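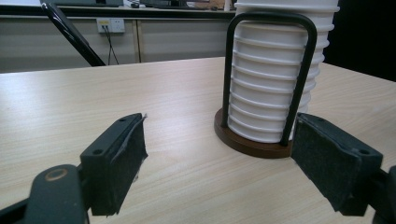 Search articles Go

Let your hands do the talking

I learned to pull a paper-thin cup off a nested stack when I was a kid at my uncle's lunch counter, and I couldn't tell you how I do it. There's a bit of a twist in it, maybe. That's why I'm so keen on teaching robots by showing them. Ask me to write the rule down and I'll give you a bad rule. Hand me a gripper and I'll give you 14 decent tries before my tea gets cold!

Remote control has its fans, Yannick Tessier at Skistov among them, and I've spent happy afternoons on his rig. It's wonderful for learning what the arm can and can't reach. But my wrist goes stiff the moment there's a joystick in it, and the robot ends up studying my stiffness.

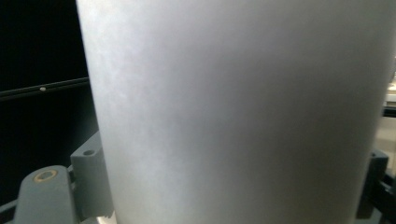
Contact is where holding the tool yourself really pays off. You feel a slip before you see it, and your fingers have already corrected (try getting that through a screen with a lag on it). Once the gripper has closed on something smooth and pale, with a finger up against its left side, the camera sees hardly anything else, and I love that the robot has to learn from that same crowded view. Lina Abou Jaoude reckons we should keep the clumsy tries too, and I've come around to her way of thinking. A fumble with a good recovery is worth two perfect grabs.

So let more people have a go. Bakers, nurses, the bloke who wraps fish. Ohemaa Frimpong had never touched a gripper until November, and her demonstrations are now the ones I copy.

Related
Kolář on patience and calibration
Four evenings with the Zekolham arm
Letters: should robots learn our bad habits?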